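Grornik 32 Countertop Rack

Sold by Lunda. Item 3496.

We held off on carrying this one for a long time. Most small kitchen racks promise to double your counter space, and most of them take up more counter than they give back. The Grornik 32 doesn't double anything either. What it does is hold a modest number of light things at different heights, and it does that well enough that we finally gave it a listing.

The maker's brochure calls it "the last organizer you'll ever buy." We have sold organizers for long enough to doubt that. If your cupboards are overfull, a rack will move the problem to where guests can see it. Clear out the mugs with chips in them first, then decide if you still want one.

What you get

Grornik 32 rack, fully assembled
Four stick-on felt feet (put them on, they aren't on when it ships)
A folded card with care instructions in very small print
Price: $80
One-year warranty from Grornik against splits and loose joints

What it's good for

Spice jars, small tea tins, saucers, nail polish, seed packets, that kind of thing. One customer uses hers for model paints and says the labels are easier to read than they were in a drawer. We believe her. Another told us it cured his messy desk, and about that we have some questions.

It isn't a dish rack for a family of five. Grornik's own catalog lists it under "dish and display," and we think the first word is a stretch. A few saucers or a couple of small plates, fine. A cast iron pan, no. If you need to dry a full dinner's worth of dishes, get a plain wire rack with a tray, which will cost you less and which you can leave dripping all night.

About the finish

Grornik describes the finish as "waterproof for life." We would call it water resistant and leave it there. Our store sample has been by a sink since August and still looks good, but August was not that long ago. Wipe up puddles. Don't put it in the dishwasher, whatever you may read in other people's reviews. A little mineral oil twice a year won't hurt, though we can't say we've seen it make much difference.
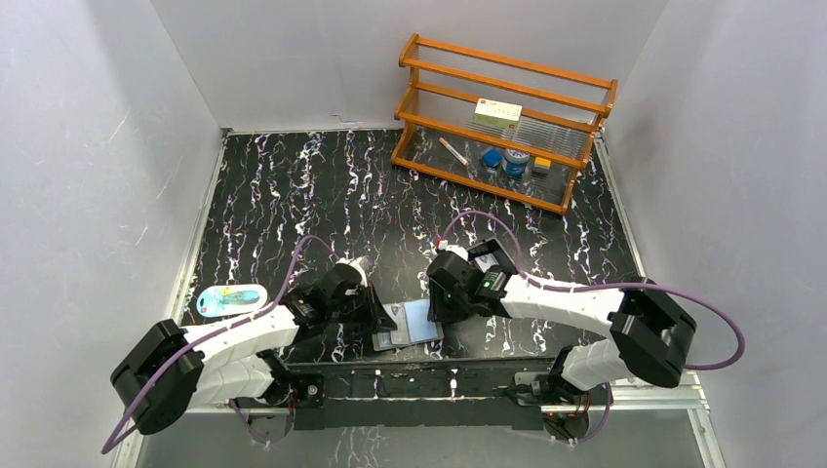 Wooden rack with stepped tiers and thin clear rods.

How it compares

We also carry the Filali, which is all metal and folds flat. It's uglier and sturdier, and if you rent and move a lot it is probably the better buy. The Astus costs more and comes with a drawer. Zhenhua Xia in our warehouse has opened and closed that drawer more than anyone should have to, and she still says it sticks in humid weather. For that reason alone we'd steer most people back to the other two.

Common questions we get by phone

Can I buy spare rods? Not from us. Grornik says they are "available on request" – we have requested, and are waiting.

Does it come in a darker color? It's in the catalog. We have yet to receive one.

Will it hold wine bottles? Please don't.

Shipping and returns

Ships in one box. Returns are accepted for 32 days if the rack is clean and dry. We don't charge a restocking fee, and we don't pay return postage unless it arrived damaged. Send questions about orders to Zdenka Janevski at the store desk, and have your item number ready.

Price and stock checked 10/27/24.

Contact Us | Shipping & Returns | © Lunda. All rights reserved. | Back to top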